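I always mean to write these down and then the baby wakes up, so they've been living on the back of a Fitmont receipt stuck to the fridge since October. Time to type them out!

First, bottle parts. I used to wash them as we went through the day and I was at the sink constantly. Now I fill a small tub with warm soapy water after the first feed, wash a whole batch at once after lunch, and do the rest after bedtime. The tub gets scrubbed too (I forgot this for longer than I'd like to admit). Everything air dries on a rack on a clean dish towel, and the towel goes in the hamper every night.

Second, label the milk. Painter's tape and a marker, lid not the side. My friend Brittany McKinnon uses a different color of tape for each week, and I copied her, and now the oldest ones get pulled to the front without me having to squint at 5 in the morning.

Freeze the bags flat on a cookie sheet, then stand them up in a shoebox like file folders. I had 13 in there last time I looked and it took up less room than the frozen peas.
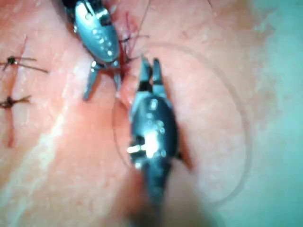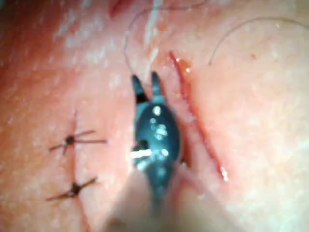
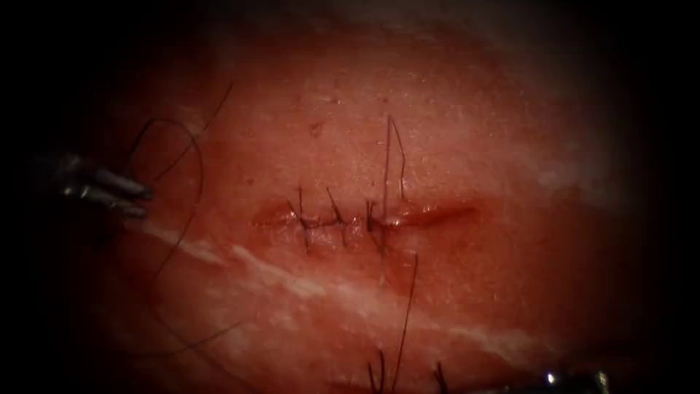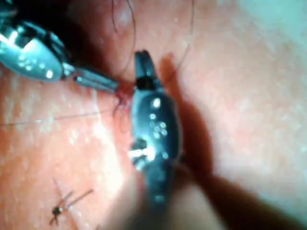
Laundry! Tiny socks go in a mesh bag, zipped, from the minute they come off his feet. The bag hangs on the changing table knob so there is no middle step where socks can wander off. I bought 4 bags and that turned out to be two more than we needed, so the extras hold bibs and those little scratch mittens.

For the yellow stains, rinse in cold water right away, rub in some plain dish soap, and let it sit while you do something else. Then wash as usual and check before it goes in the dryer. If the stain is still there I hang the onesie on the line in the sun for an afternoon, damp, and most of the time it fades out. Ludivine Fleury left a comment on my last post saying she does this on a windowsill in her apartment and it works fine, just slower.

Diaper caddy: mine is an old Harju tool tote from the garage, wiped down. Diapers in the long part, cream and a spare outfit in the pockets. I restock it while the coffee is brewing. We keep a second, smaller one downstairs with just diapers and wipes, because I got tired of the stairs by about week three.

One more and then I have to go get him up. Keep a basket by the couch with a water bottle, a snack, burp cloths, and your phone charger. The long kind of charger cord, the short one will make you crazy. I refill mine before the evening feeds, and my husband has finally stopped eating the granola bars out of it (mostly).

Next time I'll do the freezer meals, including the chicken one a few of you asked for.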